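# 盘子还得有人洗

上个月有朋友问我，他那家店后厨要不要等一等再招人，因为他看到有公司说，明年就有机器人能洗碗了。我劝他照招。他有点失望，大概觉得我这个做了多年厨房设备的人，应该比谁都盼着这一天。

盼是盼的。我给食堂和酒店后厨做洗碗间的布局，收碗台放哪儿，残渣槽开多宽，洗碗机进口离墙留多少，都归我管。哪天真有一台机器能站在收碗台前面把活接过去，我的图纸要重画一遍，生意只会多。所以下面这些话虽然难听，倒没有护饭碗的意思。我只是看过的演示多了，站在旁边等的时间也多了，对“已经可以”这四个字越来越不耐烦。

## 先说洗碗间里到底有什么活

外行说洗碗，想的是水龙头底下那一下。商用洗碗间里，洗这件事很早就归机器了。长龙式洗碗机一头进一头出，喷淋、漂洗、烘干，几十年前就是成熟货，谁也不会为它开发布会。剩给人干的全在机器两头，前面是收、倒、分、冲、插筐，后面是取、看、摞、送。

这几样听着都很轻巧。一个托盘推过来，上面有一只汤碗，碗里有半碗汤，汤里泡着一团餐巾纸，纸底下是一把勺子。旁边的盘子扣着另一只盘子，中间夹着鱼骨头。筷子有一根在托盘上，另一根掉进了托盘底下的缝里。阿姨左手一抄，右手一磕，汤进了槽，纸进了桶，勺子叮当一声进了浸泡盆，前后不到你把这句话念完的工夫。她一边干还一边跟对面的人说孩子转学的事。

我说这个，是因为一般的演示都会从这一步后面开始。台子上摆好的盘子已经倒干净了，一只挨一只，同一个尺寸，间距宽得能开车。然后机器伸手，拿起来，放进筐里，旁边的人鼓掌。鼓掌的人里有不少一辈子没在洗碗间站过一个午市。

家里也一样。很多人抱怨家务重，细问下来，洗衣机和洗碗机他都有。他烦的是把袜子翻过来，把口袋里的纸巾掏出来，把锅底那圈糊掉的东西泡一晚上再刮，把烘干的衣服从机器里弄出来叠好放进四个不同的抽屉。家电把整块的、可以关进一个箱子里做的活都拿走了，留下来的是边角，而边角偏偏没有形状。现在所谓家用机器人要啃的就是这些边角。我不怀疑有一天能啃下来，我怀疑的是那些说今年就能啃下来的人有没有真的叠过一床床笠。

## Promel 的那一天

二月我去看了 Promel 的餐具分拣站。这家公司在同行里算老实的，话说得不满，给看的东西也比别家多，所以我愿意拿它举例，换一家我怕连例子都举不成。

它的方案是一条机械臂配一个两指夹爪，守在传送带旁边，把盘子一只一只拿起来，插进洗碗筐。我到的时候已经在跑了。说句公道话，看着挺舒服。动作不急不慢，到位以后停一下，夹住，抬，转腕，送进去。我在旁边站了 23 分钟，中间它停了 3 次，每次都要人过去处理。一次是两只盘子叠得太紧，它当成一只夹起来，下面那只半路掉回了带子上。一次是一只小碟贴着挡边，手指伸不下去，试了几回，自己报了错。还有一次我没看懂，工程师也没马上看懂，他蹲下去看了一会儿屏幕，按了复位就好了。

停三次不算丢人。我给客户装的洗碗机，刚开机那几天也停。问题在于每次停下来都得有一个懂它的人走过去，而那天在场的懂它的人就有好几位，全是他们公司的。换到一个县城的学校食堂里，中午十二点十分，带子上堆满了托盘，这个人从哪儿来？现在的做法是打电话，远程看，看不出来就派人。阿姨碰到叠在一起的盘子，处理办法是用拇指一搓。

我问能不能放几只没倒干净的上去。对方很客气，说前处理不在这一版的范围里。我又问筷子，也不在范围里。汤碗呢，汤碗在下一版。他每答一句，我心里那个洗碗间里就多出来一个人。倒残渣要一个，筷子勺子要一个，汤碗和杯子还得要一个，最后机器守着平盘，旁边围着原班人马。

## 关于速度的账

大家喜欢比速度，机器方通常会说，慢没关系，它不用休息。这话在仓库里有时候成立，在洗碗间里基本不成立。

食堂的脏碗是一阵一阵来的。午市收盘最凶的那一段，托盘像倒进来的一样，过了那一段就零零星星。一台慢而不休息的机器，碰上高峰就是堵，碰上闲时就是空转。要让它把高峰的量摊到下午去做，就得有地方存脏盘子，存就得有架子，有架子就得有面积，脏盘子放久了还会干，干了的米粒谁洗谁知道。我做布局的，一看见“缓存区”三个字就要去看这家食堂有没有多余的房间，通常没有。洗碗间一般是整栋楼里最后剩下来的那块地方，有柱子，有地漏，还有一扇谁也说不清为什么开在那里的门。

Govero 去年给一个团餐客户算过账，那份方案后来转到我手里，让我看看平面能不能排下。方案里写的午市收盘量是 2703 件，把盘、碗、碟、杯、筷架全算在内。前面几页做得很漂亮，说可以省下多少人工。我往后翻，翻到附录，才看见机器负责的只有大号和中号平盘，其余“由现场人员协同完成”。协同这个词我现在看见就头疼。它的意思是你原来的人一个也走不了，还要学会跟一条手臂抢台面。

平面我最后排下了，代价是把两个人原来并肩站的位置拆开，一个挪到柱子后面。客户那边管后厨的人看了一眼图，问我，那她们怎么递筐？我答不上来。

## 手

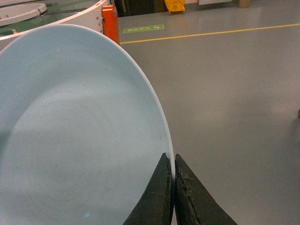 我在洗碗间里最常看的是手，人的手和机器的手都看。人拿一只大圆盘，四个指头托底，拇指搭在沿上，盘子的重量落在手掌里，手腕想怎么翻都行。夹爪就只有两根尖头手指，从两侧捏住盘沿，一大片光溜溜的瓷面全靠沿上那么一小段吃住。捏得住吗？捏得住，盘子斜着也在手指中间。可右边那根手指的内侧边已经磨得起毛了，露出一块粗糙发浅的地方，而这恰恰是跟瓷沿打交道的那一侧。我做设备的，一看见磨损件就想问单价、问备货、问换一次要不要重新标定。这些问题在宣传册里一个字都找不到，等到采购合同签完，它们会一条一条从维保附件里冒出来。

再往下想一层。捏沿这种拿法，挑的是盘子。沿薄一点、厚一点，有没有卷边，表面上没上一层油，拿的结果都可能两样。食堂的盘子从来不是一批货。开业买一批，碎掉一些，补一批颜色差不多的，过两年换供应商又来一批，最后架子上五六种白混在一起，有密胺的，有瓷的，有一摞不知道从哪个宴会厅顺来的。人手对这些差别几乎没有感觉，要拿就拿了。机器的说明书会请你“统一餐具规格”。我给客户转述这一条的时候，客户问，统一一次多少钱，这钱算谁的？

还有油。后厨的油是无处不在的，早上擦过的台面，下午摸上去还是腻。橡胶一类的东西沾了油会怎么样，做过密封圈更换的人都有数。我问过好几家，你们夹爪上那层软的在热油汤里泡一个月是什么样子。有一家说他们做过测试，我请他们发报告，至今没收到。有一家反过来问我，为什么会泡在油汤里？问这句话的小伙子很年轻，人也诚恳，我没有笑他的意思，可我当时就决定那个项目不推荐他们。

## 地面太干净

看机器看多了，我养成一个毛病，先看地。

自动化设备跑得顺的地方，地多半是平的，灰色环氧，划着黄线，反着一点光，走在上面鞋底不响。我去过的洗碗间，地是防滑砖，砖缝里有东西，坡度往地漏走，常年有水，水里有时候有一片菜叶。推车过门槛要提一下，提的那一下轮子还会歪。阿姨们穿胶靴，走路的姿势跟外面的人不一样，重心压得低。

这种差别比算法的差别更让我担心。演示环境里很多东西是悄悄替机器做掉的。灯光均匀，没有蒸汽，没有人在它和带子之间突然伸一只胳膊过来捞勺子。蒸汽这一样就够呛。洗碗机出口那一侧，掀帘子的时候整个人会被雾吞掉，眼镜片立刻白了。相机镜头白不白？白了以后怎么办，装风刀，装加热片，加护罩，每加一样就多一样要坏的东西，多一根线要从天花板上走下来，而天花板上已经有排风管、喷淋头和不知道谁拉的网线。

我不认为这些解决不了。工厂里比这恶劣的地方多得是，焊接车间、铸造车间，机器人照样干。那些地方有的是钱和时间，把整条线围着机器重新造一遍，工件从哪个角度来，夹具怎么定位，全都定死。汽车厂愿意这么做，因为一条线要跑好多年，产品值那个钱。一只盘子值多少钱？碎一只，师傅骂一句，扫掉，完了。围着一只几块钱的盘子造一座小工厂，这个念头我在不止一份商业计划书里见过，每次都写得十分激动。

## 车间里的情形也没有好到哪里去

有人会说你老盯着厨房，厨房是难的，车间已经行了。那说说车间。

我有个老客户叫 Ortuño，早先做不锈钢水槽和收碗台，我的台子很多是他们家焊的。他们前年上了码垛，去年上了打磨，码垛很成功，打磨也算成功。到了今年想上的是“最后那点杂活”：把打磨完的件从架子上取下来，撕掉保护膜的一角看看有没有划痕，贴标签，塞护角，套袋，装箱。六道手续，全是一个老工人带一个徒弟站在一张台子前面干的。

他们请人来评估，前后来了几家。码垛那种活，各家报价差不多，讲起来头头是道。一到撕膜和套袋，声音就小了。塑料袋是软的，口会粘在一起，有静电，夏天和冬天脾气还不一样。老工人的办法是拇指食指搓一下，吹口气，袋口就开了。吹口气这一步被写进了一份方案，变成“负压吸盘配合气流辅助开口模组”，后面跟着一个让老板沉默的价格。最后那张台子没动，老工人和徒弟还在那儿。

我觉得这件事比任何论文都说明问题。车间里能自动化的，很大一部分早已经自动化了，而且用的是很朴素的办法，气缸、振动盘、挡块。留下来的手工活有一个共同点，就是它们零碎，变得勤，单独拎出来每一样都不值得专门做一台机器。所谓通用机器人的卖点正好在这里：我一台顶所有的零碎。这个说法在逻辑上很迷人，我也被迷过。可你去看实际交付的，还是一台守着一样活，换一样活要重新采数据，重新调，重新验收，跟原来的专机比，慢一些，贵一些，说明书厚一些。

## 家里的那台

家用的我本来不想谈，没有装过，没有资格。可我家里真有一阵子差点买了。

Gerine 那台带手臂的，宣传片很多人看过，晚饭后它把桌上的碗收到水槽边，灯光是黄的，小孩在地毯上画画。我太太看完说，它要是能顺手把灶台擦了就好。我说它这片子里也没擦。她又看了一遍，说还真没擦。她接着发现它只收了碗，桌上那只砂锅一直在原地，从片头坐到片尾。

后来我托人去体验点看了。预约在 4 月 25 日，星期二，上午没什么人，讲解的姑娘很耐心。她让机器收杯子，收了，挺稳。我提出换个杯子，从自己包里拿出一只带把的保温杯，她犹豫了一下，还是让我放上去了。机器看了一会儿，手伸过去，又缩回来，再伸过去，碰了一下，杯子转了半圈，把朝后了。它停在那里。姑娘说，它在思考。我们三个就站着等它思考，站得我都有点替它难为情。后来她按了平板上的什么，它把手收回去了，杯子我自己拿的。

要说这台机器不好，也冤枉。几年前同样的东西在同样的桌子上，连固定的杯子都未必拿得稳，进步是实打实的，我看得见。让我不舒服的是片子和桌子之间的那段距离，一直有人在拿片子当桌子卖。一个家庭花一笔不小的钱买它回去，头一个星期新鲜，拍视频发给亲戚，第二个星期开始给它让路：地毯卷起来，椅子推进去，杯子换成它喜欢的那一种，晚上还得记着给它留灯。到头来伺候它的时间算不算家务，该算在谁头上？以我家的情况，多半算在我太太头上。

扫地机器人也走过这条路，很多人拿它来反驳我。当年它也笨，也缠线，也掉进过厕所，现在不是家家都有？对，可它成功的那部分，是把目标缩得很小。它只管地面那一层，地面以上一概不碰，用户也接受了扫之前先收拾一遍。你见过谁家因为有了它就不用收拾地上的玩具？倒是为了它收得更勤了。它是个好东西，我家有一台，我不认为它证明了手臂的事快成了。地是平的，灰尘不怕摔。

## 一些我听腻了的话

“数据够了就行。”可能吧。我外行，不敢说不行。我只知道洗碗间里的东西每天长得都不一样，今天上的是红烧带鱼，刺会卡在盘子和盘子之间，明天是芝麻汤圆，糯米糊干了像胶水。要多少数据才算够，问过的人都给不出一个数，给出来的数又年年在涨。

“成本会降。”硬件会降，这我信。我卖设备的，知道什么东西放量以后会便宜。降不下来的是上门。一个能修这种东西的工程师，坐高铁，打车，住一晚，第二天早上换鞋套进后厨，被告知现在是备餐时间不能进，等到下午两点。这笔钱从来不会随着电机的价格往下走。

“年轻人不愿意干这个了。”这句是真的，我最认。洗碗间的招工一年比一年难，来的人岁数一年比一年大，我见过站久了靠在收碗台上一边干一边揉腰的，见过指缝常年烂着的。谁要是说有了这些人就不需要机器，那也没良心。可正因为这样，我才更烦那种说法：设备快来了，所以眼下先凑合。排风不修，先凑合，地垫不买，先凑合，台面比人的胯骨低了一截，弯着腰干一天，也先凑合，反正明年换机器人。我手里有个项目，本来说好加高收碗台，再在冲洗位加一块挡水板，花不了几个钱，结果因为老板在考虑“一步到位”，拖到现在没动。机器没来，台子也还是那么矮。

“先上一台试试，积累经验。”积累谁的经验？我碰到的试点，大半是设备方在积累。客户出场地，出电，出水，出一日三餐的脏盘子，还要出人在旁边看着，试完了设备拉走，墙上多两个膨胀螺栓眼。愿意做小白鼠的客户不是没有，有些老板就喜欢领导来参观的时候有东西看。那就按参观的价值谈价钱，别按省人工谈。

## 我现在怎么给人建议

凡是来问我的，我一般让他先把钱花在不聪明的东西上。

残渣怎么倒得快，靠槽口的宽度和水流。盘子怎么少碎，靠收碗台的高度和台面那层垫子。筷子怎么不乱跑，靠收餐口一个斜着的投放孔，让客人自己投。要是能让客人多走半步，把盘和碗分开放，洗碗间里少掉的活比任何一条手臂干的都多，当然这要看客人肯不肯，写字楼里的肯，工地食堂里的不肯，学校的看老师在不在。这些办法一样都上不了新闻，图纸画出来也不好看。

真想上手臂的，我也不拦，只请他去看的时候自己做几件事。带自己的盘子去，脏的，刚从收餐台上端下来的那种，用保鲜盒装着带过去。挑饭点去，别挑上午十点。问清楚谁来复位，这个人拿谁的工资。要求看拆下来的旧手指，问它用了多久，没有旧的可看就说明还没怎么用过。最后站远一点，看站在机器旁边的那个人手里在忙什么。我看过的几处，那个人都没闲着，他把歪的盘子摆正，把叠着的拨开，把挡路的勺子拈走，干得又快又自然，自己都没意识到。这个人一走开，机器往往很快就停了。报价单上却没有他。

同行里有人说我这样讲得罪人。可能是得罪了，Promel 后来没再请我，逢年过节倒还发个消息。他们做的事我是敬重的，把一只又滑又斜的大盘子用两根手指稳稳捏住，换我来做，我做不出来。我只是没办法把“捏得住一只盘子”说成“洗碗间可以不要人”，这中间的路，按我在后厨走惯了的速度估，还长得很。有一天有人端着一盆刚收下来的、泡着纸巾的碗筷放到机器跟前，转身就走，过了一个午市回来看，东西都干干净净码在架子上，我会第一个打电话给那位朋友，让他把招工启事撕了。

他的启事上个星期已经贴出去了，要两个人，管两顿饭，包住。到今天来了一个，干了三天，说腰受不了，还没定下来留不留。我跟他约了下周过去量台子，先加高再说。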